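Pringle

A small command-line tool that renames your scanned receipts so you can find them again. It reads the date, the shop and the total off each scan and turns scan_final_FINAL_2.pdf into something a tired adult can recognize in tax season.

Status

Works on my machine, and on Gavin Innes's machine after an evening of swearing. Version 2 is the one you want. Version 1 is still in the repo under "old" for anyone who enjoys that kind of thing.

Install

Unpack the folder wherever you keep folders. Run setup once. If it complains about Kavden, install Kavden first and run setup again. Kavden does the actual reading of the text and deserves most of the credit, plus all of the blame for anything in cursive.

Usage

pringle sort ./receipts
pringle sort ./receipts --dry-run
pringle undo

Please meet --dry-run before you meet undo. The undo command remembers one run back. It has no memory of the run before that, and neither will you.

What the names look like

Year, month, shop, total, in that order, with dashes between. You can change the order in settings.txt. Gavin puts the total first so the expensive mistakes float to the top, and I have stopped arguing with him.

Known problems

Faded thermal paper comes out as "unknown-shop" with a total of zero. If only.

Restaurant receipts with a handwritten tip are filed under the amount before the tip. Generous people will have to fix these by hand.

Two receipts from the same shop for the same total in the same month get a letter on the end. After z the tool gives up, and you may want to look at your coffee habit.

Folders with more than 1000 files are slow. Go make lunch.
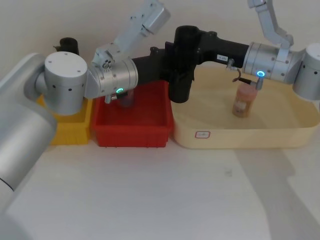

Scan at 600 dpi if your scanner allows it. Lower settings save disk space and turn every 8 into a 3, a pleasant surprise until somebody checks the math.

Sample receipts

There are 13 in the samples folder, all mine, with the card numbers blacked out. Yes, there is a second waffle iron. It was on sale.

Moving from Plamel

Export your Plamel list as plain text and run pringle import on it. Categories come across. Subcategories don't, and "Misc / Misc / Other" was never doing much for you anyway.

Contributing

Bug reports are welcome, ideally with the receipt attached and anything embarrassing covered up. I read them in the evening after dinner. Requests for a phone version go in the phone version file, where they have plenty of company.

Next release is planned for September. It adds support for Skuvus exports and fixes the spelling of "recieved" in the error messages.

License

Do what you like with it, but keep this file in the folder.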